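Medina Excursion Desk
Minutes of the Shore Tour Working Meeting
Saturday, October 24, 2026

1. Previous minutes
Approved with one correction: the Kistesora stop is 40 minutes shorter in the low season, not the high season.

2. Half-day island tour
The Stukar coach remains the contracted vehicle for the half-day route. Capacity is unchanged. The operator asked to move the pickup point from the ferry gate to the upper lot. Agreed for a trial period ending in February. Printed tickets will carry the new pickup point from the next print run.
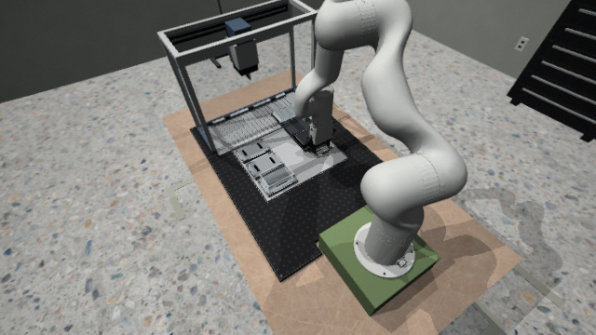
The lunch stop was reviewed. Passengers on short port calls lose too much time at the market. Agreed to offer the market as an option on the full-day tour only. The half-day route will go directly from the harbor overlook to the botanical garden.

3. Fares
The full-day fare is held at $179 per adult. The half-day fare is held at $100. Children under 6 ride free on both tours when seated with an adult. A proposal to add a fuel surcharge was not adopted. It may be raised again when the Stukar contract comes up for renewal.

4. Wildlife content in the guide script
The script used by Clallilex guides contains statements on introduced species that could not be traced to a source. These lines are to be removed until a reference is supplied. The section on nesting seabirds stays as written. Guides are reminded that the cliff path at Kistesora is closed to groups during nesting and that the lower viewpoint is to be used instead.
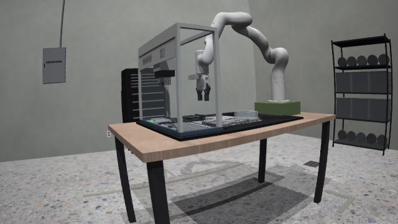 5. Cancellations
Refund wording differs between the website and the printed ticket. The website version applies: full refund if the ship does not dock, no refund for late arrival at the pickup point. The ticket text will be corrected in the same print run as item 2.

6. Actions
Desk: revise ticket text and pickup map.
Clallilex: return the edited script with references.
Stukar: confirm upper lot access for the trial period in writing.

7. Next meeting
To be held in February, before the pickup trial ends. Date to be circulated with the agenda.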